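Teleoperation cell, pre-session safety check
Site: Hullville, Station 2
Task: vanity box, jar and drawer
Checked by: Yu-ting Au
Date: 03/12/2019

1. Emergency stop reachable by operator: OK
Comment: Pressed and released before power on. The arm stopped both times.

2. Speed limit in teaching mode: OK
Comment: Limit is set to 22 percent. Please do not raise it for the drawer part, even when the operator is experienced.

3. Gripper fingers and bracket screws: OK
Comment: One screw was a little loose, I tightened it. Look at it again after 400 cycles.

4. Cable at the gripper: WATCH
Comment: The cable makes a loop under the wrist. When the operator turns the wrist far, the loop can catch on the table edge. Keep the turn small until Seltano sends the shorter cable.

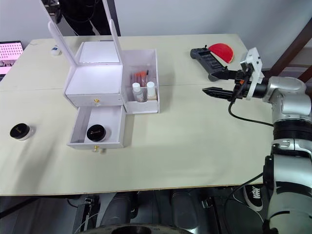 5. Loose objects on the table: NOT OK
Comment: Only the objects of the task should stay inside the reach of the arm. Put the handheld controller back on its holder before the first demonstration. I have written this also in the last report.

6. Mirror in the lid: WATCH
Comment: Reflection can disturb the camera view of the operator. Wei will try a matte film in April.

7. People near the arm: NOT OK
Comment: Everybody stands behind the floor line when the arm has power. To reset the jars, first pause the arm, then say "paused" loudly.

8. Remote link to Nutomura: OK
Comment: Link was cut for 3 seconds as a test and the arm held its position.

Result: start is allowed after points 5 and 7 are corrected.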